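Betreff: Re: [Schrauberliste] Alter Rechner, Netzteil tauschen oder gleich alles?
Datum: 26.10.25

Hallo in die Runde,

> ich habe hier noch einen alten Dell-Tower stehen, der seit ein paar
> Wochen beim Einschalten nur kurz zuckt und dann wieder ausgeht. Mal
> geht es beim vierten Versuch, mal gar nicht. Netzteil? Und wenn ja,
> passt da ein normales von Proltex mit 300 Watt rein, oder muss es
> wieder eins vom Hersteller sein? Aufgeschraubt habe ich noch nichts,
> ich weiß ehrlich gesagt nicht mal, welche Seite abgeht.

erst einmal schön, dass du fragst, bevor das gute Stück auf dem Wertstoffhof landet! Kurz zucken und wieder aus, das klingt für mich sehr nach Netzteil, aber leg dich darauf bitte noch nicht fest. Bei meinem Ogola hatte ich letztes Jahr genau dasselbe, und am Ende war es ein Speicherriegel, der nicht richtig saß. Ich hatte da schon ein neues Netzteil bestellt, das liegt jetzt bei mir im Schrank und freut sich des Lebens.

Also ganz in Ruhe: Stecker raus, Einschaltknopf ein paar Sekunden gedrückt halten, dann den Tower auf die Seite legen, und zwar so, dass die abnehmbare Wand oben ist. Meistens ist das von vorn gesehen die linke. Die Schrauben sitzen hinten, manchmal gibt es stattdessen einen Hebel. Dann zuerst die Riegel heraus und wieder hinein, bis es auf beiden Seiten klickt, und alle Stromstecker einmal nachdrücken. Das Netzteil selbst bleibt bitte zu, auch wenn es in den Fingern juckt.

Zum Tausch: Schau auf das Etikett und schreib dir die Werte ab, und schau vor allem auf den Stecker zum Mainboard. Manche dieser Geräte haben dort 6 oder 8 Pole und keine 24, dann hilft dir das Proltex ohne Adapter nicht weiter. Mit einer kleinen Grafikkarte reichen 300 Watt nach meiner Erfahrung gut aus -- wenn die Bauform stimmt. Miss also lieber einmal mehr nach, ich habe mich da schon schön vertan.

 Deiner kann natürlich anders aufgeteilt sein.

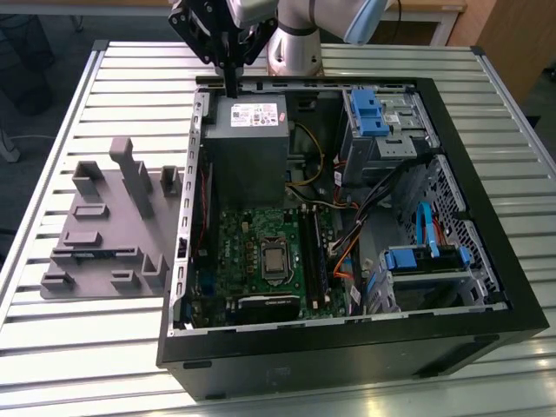

Offener Tower, liegend: oben links das Netzteil mit dem weißen Etikett, darunter das grüne Mainboard, rechts neben dem Prozessor der Speicher.

Die gelben und schwarzen Kabel sind die, um die es geht. Mach vor dem Abziehen ein Foto mit dem Telefon, dann weißt du hinterher noch, was wohin gehörte. Und wenn du magst, schick mir das Etikett und den Stecker in Nahaufnahme, ich schaue gern drüber. Im Archiv unserer Liste müsste außerdem unter Nummer 448 noch der lange Faden zu den Endar-Adaptern stehen, da ging es um fast dieselbe Frage.

Viele Grüße aus Bristthorpe, und gib bitte Bescheid, was es war!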